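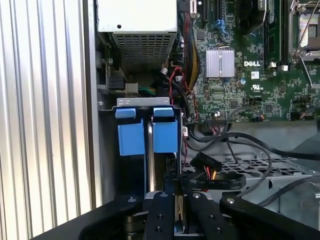 Speaker notes, October 4, 2023
Gathering examples for the server disassembly task
Povilas Grīnberga, Zornport

Opening. Thank the hosts at Vurham and acknowledge Gobnait Ó Flaithearta, who wrote the recording procedure.

The purpose of the work is to collect examples from which a learning system may acquire the handling of parts inside a computer chassis. An operator guides the arm through one short task, and the record is stored with a written label. At present the set holds 341 accepted examples. A further 25 were recorded and set aside at review, which gives 366 in all. The target agreed with Nikolovski is 2000.

Slide 3. Explain why server interiors were chosen. Cables bend and cross, drive carriers sit close together, and the jaws have little room beside the chassis wall. Pause here – the audience may wish to look at the spacing.

Slide 4. State the review rule. Each example is watched in full by a person other than the operator. Labels must name the part and the action in everyday words. 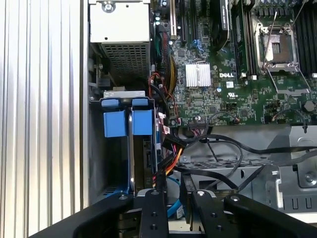
What happens to an example in which the operator makes a mistake?

It is kept if the operator corrects the mistake within the same recording, and it is given a separate label. Examples that end before the task is complete are set aside and are not used for training.

Slide 5. Next steps. Recording continues until December, when the Londska site will begin with the same procedure and the same label list. Invite questions on storage and access – requests for the label list should be sent to the Zornport office in writing.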